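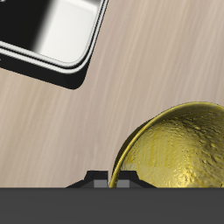

Can a Machine Clear the Table Yet?
Project report, second-year Applied Automation, Drurnlow College
Submitted Sep 6, 2021

1. Introduction

Our group wanted to answer a question which many families ask when they see a robot in the news: when will it do the chores at home? We chose one small chore, the clearing of a kitchen table after a meal. A person does it without thinking. For a machine it contains many separate decisions, and we tried to learn which of them are still difficult.

We did all the work in simulation. The college has one real arm, but it is booked by the senior students until December, and a broken plate in a simulator costs nothing. The software was the Tikurero kitchen package, which we received with a student licence.

2. The task

The machine must pick up each item of tableware from a wooden table and put it in the correct place. We gave it 76 trials. The items and their positions were changed between trials, and so was the colour of the light. A trial was counted as a success only if the item was released at the goal and had not fallen on the way.

As the control method we used a policy trained from demonstrations. One of us moved the gripper by keyboard and the computer recorded the movements. We collected 700 demonstrations in this way. It was slow work, and our first ones were not very good — we kept them anyway, and this was maybe a mistake.

3. Results

The policy succeeded in 51 trials. We were happy with this number at first. Then we looked at the failures one by one and understood that they were not spread equally.

Plates were the easiest when they stood apart from other items, although a flat plate gives the fingers very little to hold. Bowls were more difficult than we expected. The gripper opens only a small distance compared with a large bowl, so it has to take the wall of the bowl between its fingers, one inside and one outside. If it comes down a little too far to one side, it pushes the bowl away and then tries again at the old position. 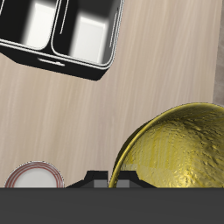

Figure 2. Simulated table with the black two-compartment tray, the golden bowl and the small plate. The fingertips are close to the rim of the bowl.

Shiny surfaces caused another problem. A metallic bowl has bright and dark patches which change when the viewpoint changes, and the policy seemed to lose the rim more often than with a plain bowl. We did not have enough trials to prove it. In 12 of the failures the gripper closed on air beside the rim, and most of these were with metallic items.

4. Comparison with a person

We also asked ourselves how long the same job takes a human. One member cleared a similar table at home in less time than the machine needed for one item. We know this comparison is not fair, but a family would make the same one. The Michalski method, which we studied in first year, suggests counting also the time a person spends on helping the machine. When we included the resets, the human time was longer than doing the chore by hand.

5. Discussion

In our opinion the machine is not ready for the kitchen table, but it may be useful sooner on the shop floor. In a small packing shop like Dedura, where one group member works on weekends, the same box comes to the same place all day. There the position is known and the weight is known. At home nothing is in the same place twice, and somebody always leaves a spoon in the bowl.

We did not test wet dishes, glass, or food remaining on the plates. Our simulator treats every item as clean and stiff, so the real result would probably be lower.

6. Further work

If the project is continued, we would record new demonstrations for bowls only, with more approaches from the side. We would also like to add a second camera view, because the arm often hides the part of the bowl that is closest to it.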